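Workshop notebook, Avinstead bench room
Entry 6/29/24
Entered by Saron Fikre. Copies to Kiros Ambaye and Masaru Hayashi.

Subject: black tubes, delivery from Gremunura, intake and sorting

The second delivery of tubes was opened this morning and entered in the stock register under line 1,908. The order remains as agreed in April: plain black, one open end with a collar, no printing on the outside. The supplier's slip gives the quantity as 145. The slip has been signed by Chutima Onsri and placed in the blue folder with the first one.

Work on the tubes was carried out at the wooden surface beside the tiled wall. The long bench is still taken up by the Hirach shelving, and it is requested that the shelving be moved before the next delivery.

Procedure followed. Each tube was wiped with a dry cloth, checked by hand along the full length, and looked into from the open end under the bench lamp. The rim was then felt with a fingertip for burrs. Tubes with a burr were set aside in the left-hand tray and marked on the base with a small piece of white tape. Tape should not be placed on the collar. On the first delivery it left a residue that took solvent to remove, and the solvent dulled the finish.

Results. Five tubes were set aside. Three have a burr on the inner edge of the rim and can be corrected here with fine paper. The remaining two are out of round at the open end, and the plug gauge will not enter. These two are to go back to Gremunura with a copy of this entry. Desta Gebru has the return form.

Length was not measured on every piece. The first delivery was consistent and the drawing allows a wide tolerance on that dimension. If Masaru requires a full set of lengths for the fitting trial, he is asked to say so before the tubes are put into storage.

Finish. The matte surface is acceptable. It marks easily when two tubes rub together, and the faint lines seen on several pieces from the first delivery are now thought to come from transport in a shared carton. They are to be stored upright, open end up, with a paper sleeve on each. Sleeves are in the second drawer. The stock is low and nearly 4,000 are on order through the Fikre account, which also covers the other rooms.

Terms. Three of us have been using three different words for the wider band below the opening (collar, ring, lip). In this notebook it will be called the collar. The edge of the opening itself is the rim. Kiros is asked to correct the wording on the inspection sheet accordingly.

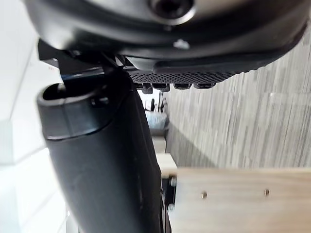

Black tube, open end up. The collar is the slightly wider band just below the rim.

Open points

Plug gauge: the handle is loose again. Desta to tighten or replace.

Inspection sheet: add a separate box for out of round. At present it is being written in the margin.

Supplier: ask whether the rim can be finished at their end before packing. A price was mentioned on the telephone in April but was never confirmed in writing.

Lamp: the bench lamp gives a strong reflection off the white tiles and the inside of a tube is hard to judge on that side. Turning the lamp toward the gray panel was better. Please leave it in that position.

Rework of the three burred tubes is assigned to Kiros. Results to be entered on the next page.

S. Fikre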